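The fault at Lurnlow was in the right thumb, and it showed up first in the simulator.

I was on nights then, running kitchen tests for Tistar. The rig had two black hands and one job, to take a thing from the counter, put it in the drawer and close the drawer. We ran it 1000 times in software before anyone would let it near a real kitchen. On the third night the hand closed the drawer and did not let go of the handle. It kept pushing. The log showed the force climbing until the cabinet, which weighed nothing, began to slide.

I stopped the run and set the counter up again.
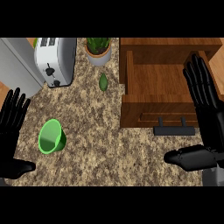
The drawer was open and the hands were waiting. I ran it 5 more times and it went fine. That bothered me more than the failure had. I wrote it up and marked it as a stop, and in the morning the stop was gone. Someone on days had changed it to a note - simulator error, no action.

The real hands went live in September, in a test flat above the Carbone building. I was there for the handover. The thumb hooked over the handle, the drawer shut, and the arm leaned in. I heard the wood go before I reached the red button. A woman from the client had been standing by the counter with her coffee. She had stepped back to answer her phone.

They asked me afterward if there had been any warning. I had printed the log by then, more than 3000 lines of it, and I put it on the table with my own note on top. The manager read the first page and turned it face down.

"Who else has this?" he asked.

I told him I had mailed it to the client that morning. Then I went down to the lab and pulled the plug on the night runs.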